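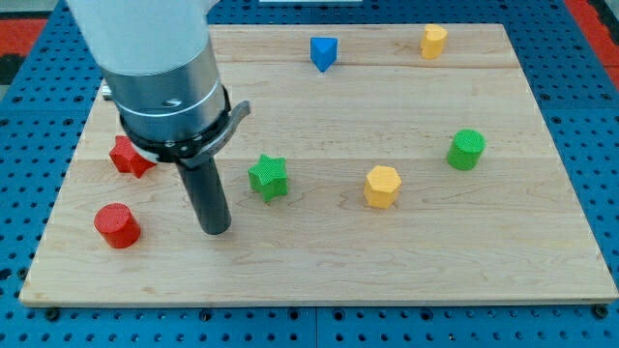 *Page last changed: Apr 28, 2024*

# Redley Lane closure: your questions

**Why is the road shut?**

A water main under the junction with Wuren Street burst in March and took a fair bit of the road with it. The pipe has been mended. The road, sadly, is still mostly a hole.

**How long will it last?**

The contractor, Vetico, has asked for another 4 weeks. We have passed on your comments about the first estimate, with the spelling tidied up.

**Can I still get to my house?**

Yes, from the northern end. Tell the person at the barrier your house number. There is no pass, badge or secret knock.

**My sat nav says I can get through.**

It is wrong. Please believe the barrier.

**What about buses?**

The 119 is running along Mill Road until further notice and misses two stops. Temporary stops are outside the library and opposite the Prasertsri restaurant — which is open, and would like you to know it.

**Are lorries allowed on the diversion?**

Only up to the weight limit on the signs. Anything heavier must use the bypass. The verge outside the primary school has already met one driver who thought otherwise.

**Will my bins be collected?**

Yes, on the usual day. Leave them at the kerb by 7am.

**Can I claim for lost trade?**

Possibly. Small businesses inside the closure can apply to the water company for up to £2,000. Keep your till records and ask for form 2, as form 1 is for flooded cellars.

**Can I cycle through?**

You can walk your bike along the footpath. Riding it there is still riding it there, however slowly you go.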